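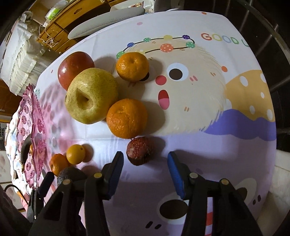

Fruit wholesalers in Kurkholm will have to record storage temperatures for apples and pears at two points in the supply chain starting in November, under a revised handling rule approved Thursday by the Ustudmont regional produce board.

The rule covers any business that moves more than 1,000 crates a month through the Kurkholm terminal market. Operators must log the air temperature when a load leaves cold storage and again when it is accepted at the market dock. Until now only the first reading was required, and it could be entered by hand at the end of a shift.

Pears are the main concern. Most commercial varieties are picked firm and ripen from the core outward, so internal softening can be well advanced before the skin changes color. A pear in that state bruises under light pressure, and the damaged flesh may sink or darken after the load has been graded. Apples tolerate handling better but give off ethylene, a gas that speeds ripening in pears stored nearby.

The board reviewed 1,086 rejected-load reports before drafting the change. The reports listed grade and defect type but in most cases gave no dock temperature, which made it difficult to assign losses to transport, storage or packing.

Fudton, the largest packer using the terminal, already fits recorders to its refrigerated trailers and will need only to change its file format. Smaller operators may use a handheld probe, provided the reading is entered before the load is split. Mixed loads of apples and pears are still allowed — the board dropped an earlier proposal to separate them — but must be marked as mixed on the dock sheet.

The Sampaio cooperative had asked for an exemption for orchards delivering directly from the field. The board declined, but set the registration fee for those growers at $100, payable once.

Records must be kept through the end of the following season. Forms will be available at the terminal office, which opens at 5 a.m. on market days.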